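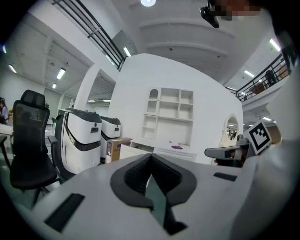
Zerar support asks whether the drift shows up on both hand-held units or only the right one, and whether the marker on it was ever taken off and stuck back on. They also want to know what firmware the wrist camera is on before they look at any logs.

OK, answering in order, and sorry this gets long – I've been keeping notes as I go and I'm just going to paste most of them in.

It's only the right one. The left unit tracks fine all day long. And yes, the marker has been off once, back in June, when we swapped the mount for the Grinwood one. I put it back with the alignment jig, and it was good for months after that, so I didn't suspect it at first. Firmware is whatever shipped with the Pfeiffer camera kit, I haven't touched it. Same version on both cameras, I checked that twice.

What I'm trying to do: compare your V-jaw hand-held against the Furent parallel one before we pick a set for the whole lab. Same tasks, same operators, same room. The V-jaw feels a lot nicer in the hand and it's way better on round stuff (bottles, handles, markers), so I'd really like it to win! But the right hand pose wanders and I can't compare anything until that stops.

Symptom: I rest both tools in their cradles, start a recording, do a few picks, and put them back. The left one comes back to where it started. The right one comes back 14 mm off, nearly all of it sideways. Do it again and the offset is a little different, but always the same direction.

Stuff I tried on Oct 19, 2024:

Restarted the controller and both cameras. No change.

Swapped USB cables left to right. No change, the drift stayed with the right unit.

Swapped the cameras left to right. This took forever because of those tiny screws. No change either, so I'm calling the cameras good.

Recalibrated intrinsics with the big board. 80 views on each camera, spread out over the whole lens, corners too. The error numbers look healthy and the drift didn't care.

Dropped exposure so the ceiling lights quit blowing out. We have a high open space here with fluorescents all over the place and a mirror on one wall, so I figured the tracker was grabbing reflections. The drift got a bit smaller for a couple of runs and then came right back. I left the lower exposure on because the picture is easier to look at, but I don't count it as a fix.

Ran the Furent right hand tool in the same spot with the same cradle. It comes back clean. So it isn't the room, or at least it isn't only the room.

Second message from Zerar support says to check the marker tilt against the arm and send the marker detection log with the dropped detections turned on. They think a marker that sits at an angle can flip between two poses when it's seen from far to the side, and the solver then averages them into something wrong.

That was a good call, thanks. I turned on the verbose log and did one long run. 900 detections of the right marker, and 123 of them were flagged ambiguous. I did the same run for the left and got none. The flagged ones are bunched up at the moments when I swing the right tool out wide, so the marker goes way over to the side of the other camera's view. That matches your two-pose idea pretty well.

Then I pulled the Grinwood mount and looked at it under the desk lamp. There's a hairline crack at the base on the inside, right where the screw goes in. You can push the plate with a thumb and it gives. I'm a little embarrassed I didn't wiggle it on day one.

So for now I put the original mount back on the right unit, ran the jig, and did the cradle test again. It came back under 1 mm, three times in a row. Ambiguous detections are way down too, but there are still a few at the very edge of the view. I'm guessing those are just the lens being what it is.

Things I still need from you guys:

Can the solver throw out ambiguous detections instead of blending them? I found a setting called pose_gate in the config but there's nothing about it in the manual, and I don't want to flip it blind.

What torque should the mount screws get? I've been doing them by feel, and I may well have cracked that plate myself.

Is there a stiffer plate for the V-jaw body? The original one is OK but I can feel a tiny bit of flex in that too.

Please leave the ticket open. I'm going to redo all the right hand runs with the old mount and I'll attach the new log when they're done.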